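# Quem responde por um botão?

Trabalho há três anos na Skilham, e na nossa oficina ensinamos uma mão robótica a fazer gestos de casa. Em setembro ela falhou num gesto muito simples: desligar um candeeiro. O dedo desceu, carregou no interruptor e não voltou a subir. O programa registou a tarefa como concluída e a mão continuou a fazer força durante 67 segundos, até que a minha colega Nusrat Niazi cortou a corrente.

Não houve feridos. Por isso o relatório ficou curto, e é contra este relatório curto que escrevo. Na tabela da Vellesa, a empresa que nos fornece o software, o caso entrou como o número 323, categoria "menor". Menor para quem? Numa cozinha verdadeira, debaixo daquele dedo pode estar a mão de uma criança.

Si-woo Jeon, que escreveu o controlo dos dedos, defende que o erro era do sensor e que basta trocar a peça. Respeito a opinião dele, mas não concordo. Fizemos 250 repetições antes da falha, e em todas elas o sistema só perguntou se o dedo tinha chegado. Nunca perguntou se o dedo tinha saído. Isto é uma decisão de pessoas — minha também, porque assinei o protocolo.

Penso que um robô doméstico devia ter um limite de tempo para cada contacto, independente do programa principal, e um botão de paragem ao alcance de quem está sentado. Custa dinheiro e atrasa a entrega. Eu prefiro o atraso, e já o disse por escrito à direção.
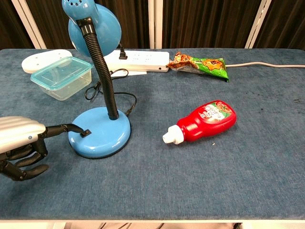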